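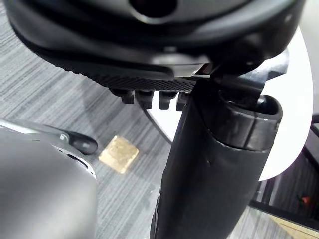 How much should a small shop set aside for a first gripper arm, once everything besides the arm is counted?

Plan on the price of the arm plus half again. The Clondik wrist-and-gripper set I have been using since September was the biggest line on our order, but the extras kept arriving for weeks after it did, and most of them were not in the quote.

Review: Clondik gripper set, bought through Truletley
Posted 03/11/2021 by Bjartur Juhl

We are a small repair and packing business and we wanted an arm that could pick up light objects from low places, mainly the floor and the bottom shelf. I looked at two systems. The other was from Stamlow and cost less up front, but the software was billed by the month and the wrist camera was a separate item. Clondik includes the camera and has no monthly fee. Over two years the totals came out close enough that I stopped comparing and went with the one that had a spare parts list.

What was in the box: the gripper, the wrist mount, the small camera, one power supply, one cable and a printed setup sheet. The sheet is fine for the mechanical side and thin on everything else. Mounting took a morning. Getting the camera to talk to our computer took the rest of the week, and half of that was my own fault for using an old cable.

What was not in the box, and what you should put in your budget:

Spare finger pads. Ours wear at the tips. Buy a second set with the first order, since shipping costs nearly as much as the pads.

A longer cable. The supplied one is too short for anything near the floor.

Installation help. Hafþórsson charged us 900 for a day and a half on site, and I would pay it again. They moved the base after seeing where we planned to put it, and that alone saved us from ordering an extension.

Staff time. I wrote down 14 hours for training and we went well past it.

How it works in use. For small light pieces on carpet it does well. The camera sits close to the work, so you get a good look at whatever is next to the gripper and a poor idea of anything farther off. Dark equipment is harder. Black plastic next to more black plastic is difficult to judge on the screen, and I ended up adding a cheap lamp – another thing to put on the list. Low work around posts and under housings is slow, and I would not promise anyone a fast cycle time there. On an open bench it is quicker.

Noise is low. The gripper gets a little warm by late afternoon but not enough to worry about.

Support from Truletley was average. Replies took a day or two and were correct when they came. The return window is 14 days from delivery, not from installation, so do not let the box sit in a hallway like ours did. Ask for the window in writing if your installer is booked out.

Would I buy it again? For our kind of work, yes, with the pads and cable on the first order and the installer booked before the shipment leaves. If most of your picking is on a clean bench, get a quote for the Stamlow too and ask them what the monthly fee will be in the second year. They were slow to tell me.

Four stars. It loses one for the cable.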